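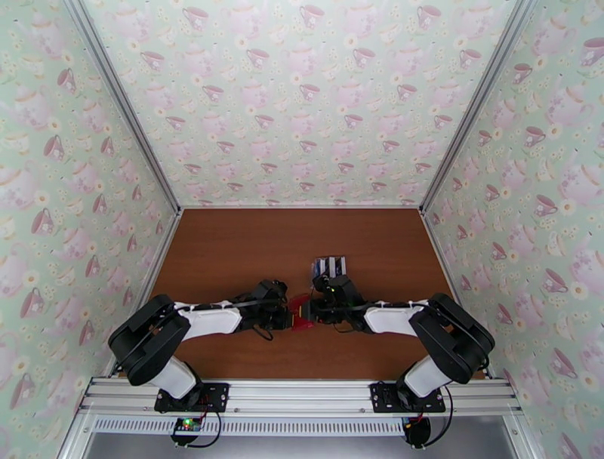

Session notes – Repeats, matches and drops

Shamim Mughal, Printed Surfaces course. Read before the studio session. Bring scissors, tape, a long ruler, and the roll ends from last time if you still have them.

Carry over from last session

We stopped at color order. Quick recap. Light colors down first in most hand work, dark last. Outline color goes on near the end and hides small gaps between shapes. If your outline is thin, there is nothing to hide behind, so registration has to be good. Several of you drew very thin outlines. Think about that before cutting any blocks.

What a repeat is

Smallest piece of the design that can be laid next to itself over and over with no break. Always a rectangle for our purposes, even if the shapes inside it wander over the edges. Height of the rectangle = vertical repeat. Width is usually the width of the paper, or a clean fraction of it.

People mix up repeat and motif. Motif is the thing you drew – a bird, a cup, a leaf. One repeat can hold lots of motifs, and the same motif can turn up in it more than once, flipped or turned. Use the right word in your write-up please.

Types of match

Random match. Stripes, plain textures, grasscloth looks. Any strip can go next to any other. Least waste. Good for a first wall.

Straight match. Motifs at the left edge line up with the right edge of the neighbor strip at the same height. Every strip starts at the same point in the design. Look along the ceiling line, you see the same part of the pattern each time.

Half drop. The next strip slides down by half the vertical repeat. Strip A, strip B, strip A again. Makes diagonals. The eye gets pulled across the wall and the grid is harder to spot. Most large florals use this.

Other drops. A third, a quarter. Same idea, longer before it comes back around. More waste, more mistakes. Not for this class.

Worked example – the Lemetti sheet

You all have the handout sheet called Lemetti. Vertical repeat is 18 inches, straight match. Room in the exercise is 9 feet high.

Convert first. Height in inches, divide by the repeat. Comes out to a whole number of repeats, six, so on paper no waste between strips. Real life: you still add trim top and bottom. Once you add trim you are into the seventh repeat, and you have to cut at the seventh or the match is off. The piece left over goes in the scrap pile, or over a door.

Everybody forgets this step. Last year more than half the class ordered short.

Now do it again as a half drop. Offset is half of the repeat. Work from two rolls at once, A strips off one and B strips off the other, and the waste comes down a lot. Show your working, not only the answer.

Scale and spacing

Small motifs, close together – reads as texture from across the room. Big motifs with air – each one reads as an object, and people start counting them and noticing where they get cut at the corner.

Ground color matters more than students think. Pale ground and mid-tone motif = gentle. Pale ground and very dark motif = spotty, the gaps start making shapes of their own. We call those alleys. Stand back and squint. If you see lines of empty space running up the wall you have alleys, go back and push a filler in there.

Fillers: small flowers, dots, sprigs, leaves. Draw them last. Turn each one a little differnt.

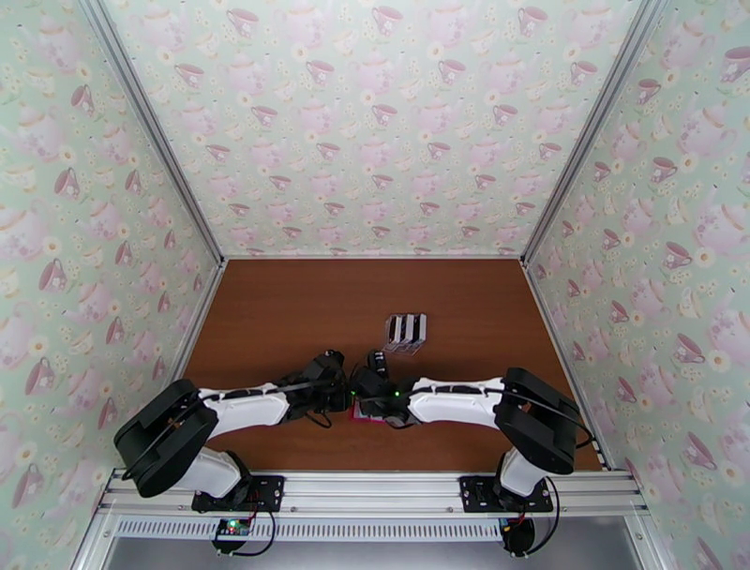

Fig. 2. Pink cups and teapots on pale mint, small daisy-like flowers between. Spacing on a novelty print.

Novelty prints, short section

Kitchen things, fruit, toys, boats. Usually one-way designs, meaning there is a right way up. A teapot upside down looks wrong in a way a leaf doesn't. So you can't reverse alternate strips to even out shading the way you can with a plain paper. Check the label arrow.

Saucers, rims, handles – lots of ovals. Ovals drawn at slightly different angles will fight each other. Pick one viewpoint and keep to it for the whole sheet, unless the jumble is the point.

Corners

Never wrap a full strip around an inside corner. Wall is not straight, paper creases, tears later. Cut so a little turns the corner, then start the next wall from a fresh plumb line and overlap. You lose a sliver of pattern. Put that loss in the darkest corner or behind the door.

Where to hide the last seam – same answer.

Where to start: center of the main wall if the motif is big, otherwise any full-height edge. Decide before mixing paste.

Reading a roll label

Batch number – all rolls the same or send them back. Repeat. Match type. Washable or spongeable, not the same thing. Removal type. The sample label from Dogar has the repeat printed very small under the batch number 629, a few of you read the wrong line. No harm done, just look twice.

Kerkareo files

If you are building your repeat on the computer, use the Kerkareo template in the shared folder. Bleed is already set. Do not resize the canvas after you start – the offset goes wrong and you wont see it until the print. Export one tile and also a tiled preview, 12 tiles, so I can check the joins.

Tarnwood visit

Tarnwood House, old papers in the upstairs rooms. No flash, no touching. Pencil only. Find one half drop and one straight match and sketch where the seams fall. Flat shoes, the back stairs are steep.

Due 13th May

– Lemetti calculation, both versions
– one repeat of your own, in color, marked with match type
– tiled preview or a hand-taped layout
– half a page on spacing, your own words

Late work goes in the tray by my door. Next session is paste and lining paper – wear something old.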